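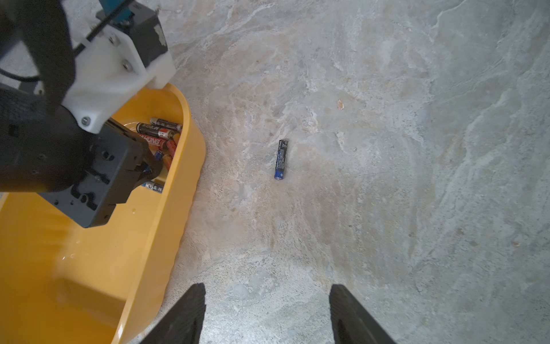

# Luvero Sorting Tub, yellow, small: six weeks with spent batteries

Reviewed by Veronika Gál, 05/08/2022

The Luvero is an open plastic tub sold for small-parts storage. I bought it for one job, collecting spent household batteries between trips to the drop-off point, and that is the only job this review covers. It replaced a glass jar with a screw lid, which had two faults: the neck was too narrow to get a hand into, and I could not take one cell out for testing without tipping out the rest.

I bought the tub at retail price from Javer, a hardware shop. The Pruser cell tester mentioned further down was already in the house.

## Shape and material

The body is a single piece of bright yellow plastic with rounded corners and a thick, curved rim. The wall has a glossy finish inside and out. There is no lid and no handle. The rim does the work of both handles, and it does it well enough: four fingers hook under the curl and the tub lifts level when part full.

I looked for mold seams on the inside and found one faint line across the base, not sharp. The walls flex slightly under thumb pressure at the middle of the long side and hardly at all at the corners. With a full load the flex disappears into the general stiffness of the thing and I stopped noticing it.

Empty, the tub slides on a smooth floor if you bump it with a foot. Loaded, it stays put. The base has no rubber feet, and on stone that means a short scraping noise whenever it is moved. Four felt dots would fix this. Luvero does not include any.

## Capacity

The maker does not publish a volume, only outside dimensions, so I measured by weight. I filled the tub with spent cells to two fingers below the rim and put it on a kitchen scale, with the scale zeroed for the empty tub. The first full load came to 1413 grams. The second, which had more AAA cells and fewer AA, came to 1071 grams. For a household that runs remotes, a wall clock, two flashlights and a child's keyboard, either load is several months of waste. Mine filled faster than that only because I emptied three drawers into it.

Above that level the cells begin to roll off the heap when a new one is dropped in. AA cells are the worst for this. They land on the slope, turn sideways and go over the rim, and on a hard floor they travel. I would treat two fingers below the rim as the real limit.

## Visibility and color

Yellow is a good choice here. Most battery wrappers are dark, or some mix of black, red, blue and gold, and they stand out against the wall of the tub. When I want to know what is on top of the pile I can read it from standing height in daylight. Under a single ceiling lamp the gloss throws back a reflection, and printed text on the cells nearest to it gets harder to read. A matte interior would be better.

The color also helps on the floor. Our utility room is mottled stone in gray and beige with pale veins, and a dark AA cell can be surprisingly hard to find at the far end of it. The tub is never hard to find, so strays tend to get carried back to the right place.

## Loading and unloading

The open top is the main advantage over the jar. A cell can be placed or picked out with one hand, and the rounded corners leave no tight angle where a AAA can wedge. I can sweep the last few cells up the wall with a finger.

Sorting by type is another matter. The product is called a sorting tub, and I can find nothing in it that sorts. There are no ribs, slots or dividers. Javer stocks a divider insert from Csizmadia that is meant for tubs of this general size. I tried it. It sits 3 millimeters proud of the base on one side owing to the corner radius, and AAA cells work their way underneath. I took it out after a day and have not put it back.

## Cleaning

I had one leaking cell in March, in the old jar, and the residue etched a ring that never came off. To see how the Luvero would compare, I left a smear of dried residue from another cell on the inner wall overnight, then cleaned it wearing gloves, with a cloth dampened with white vinegar. It came away in one pass. There was no dulling of the gloss that I could detect with a flashlight held at a low angle.

Fine dirt collects under the curl of the rim. A cotton swab gets most of it out.

## Safety

A tub is only a container and does nothing to prevent contact between terminals. For ordinary alkaline AA and AAA cells that are spent, I am comfortable with a loose pile, kept dry and emptied regularly. I do not put the following in it:

- 9 V blocks, unless both terminals are taped
- coin cells, which are also taped and go in a separate closed container
- lithium or rechargeable cells of any size

The lack of a lid matters more if there are small children or a dog in the house. In that case, keep the tub on a high shelf or buy something that closes. Local drop-off rules differ, and some sites want tape on everything.

## Used with the Pruser tester

My routine is to set suspect cells on the floor or bench beside the tub, test each one, and drop the failures in. The Pruser has a fixed cradle and a spring contact, and it rests across one corner of the rim without falling in - a coincidence of dimensions, I assume, as neither maker mentions the other. It does shift when the spring is pulled back, so hold it.

Of the cells from the three drawers, a fair number still had usable charge and went back into service in the wall clock, which draws very little.

## Faults on my unit

There are 2 worth recording. A burr under the rim on one short side was sharp enough to catch a cloth, and I took it off with fine sandpaper. The paper label on the base also left glue behind, which needed rubbing alcohol.

## Verdict

For spent batteries the Luvero is a sound open tub with a comfortable rim and an easily cleaned wall. It loses points for the missing feet, the interior glare and a name that promises sorting. I would buy it again at the same price, without the Csizmadia insert. If Luvero ever offers a snap-on lid I will buy that too, and update the section on safety.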